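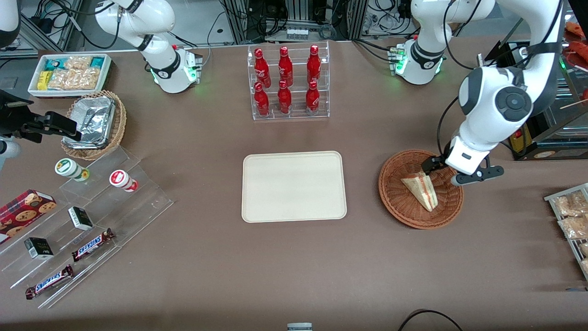

Slide 1: Counter layout, drinks at the back, sandwich basket on the right

Okay, hi everybody, thanks for coming back after the coffee break. I'm Liam Duggan, I run the small counter at Flanagan, and I've got half an hour to talk to you about a tabletop. Yes, the whole talk is about a tabletop. (Wait for people to sit down. Check the clicker.)

Leave slide 1 up for all of this part.

So my question for today is how you sell lunch off a surface that small without it looking like a yard sale. When I took over the counter we had 294 items in the stockroom and I tried to put one of everything out front. Terrible idea! People would walk up, look, and walk off again with nothing.

Start with the drinks. Red Coke bottles on a clear two-tier rack, three up and three down, the back row lined straight up behind the front row. I love a clear rack. You see the bottles and you hardly see the rack, and the back row gets its own step so it doesn't vanish behind the front one. I put tall stuff at the back and I keep it there. If you have bottles at the front you're reaching over them all day long, and sooner or later your sleeve catches one.

Ask the room: who has knocked over a drink at their own counter this month? (Hands. Put mine up too.)

Next, the sandwich. It's in a round brown wicker basket, on its own, with the cut side showing so you get that pinkish-red filling. I used to stack sandwiches in a plastic tub, five deep, and you couldn't tell what any of them were. My regulars at the Drondonden shop would pick up every single one, squeeze it, and put it back. Now I put out one or two in a basket, cut edge to the customer, and refill from the cooler. Wicker is kind to food, I think. It makes a plain sandwich look like somebody cared about it.

The cream tray in the middle is the part I get the most questions about, and it's empty. I want it empty. I use a tray like that as the landing spot, so whatever a person orders goes there and they can see their whole lunch in one place before they pay. It also stops me from filling the middle of the table with gum, which I would absolutely do. Rounded corners and a bit of a raised rim are worth looking for when you shop for one, they wipe down fast.

Snacks go in the white tray in the far left corner. Bright packets, plus the clear bags with the golden crackers or cookies. Mix the two kinds! If it's all printed wrappers your eye slides right over them, and a clear bag lets people see the food.

Then the second basket, below the snacks, with the foil container. Same shape as the sandwich basket, on the opposite side of the table. I like a pair. Foil by itself on a tabletop looks like leftovers, and in a basket it looks like lunch. (Pause, usually gets a laugh. If not, keep going.)

Numbers, for the people who came for numbers. Before I changed our counter we were doing 700 sales in a normal November. The November after, same hours, same prices, we did 1,000. I also moved the napkins that year, so make of that what you like.

Things to mention if there's time:
The Drolten rack versus the one from Jistivow. Get the heavier one.
Wednesday is my reset day. Everything off, wipe, everything back on.
Brown tabletop versus white. I'm for brown, the pale tray and the red bottles stand out on it.

Questions next. Repeat each one into the mic, the back rows couldn't hear last time. Then slide 2, price tags.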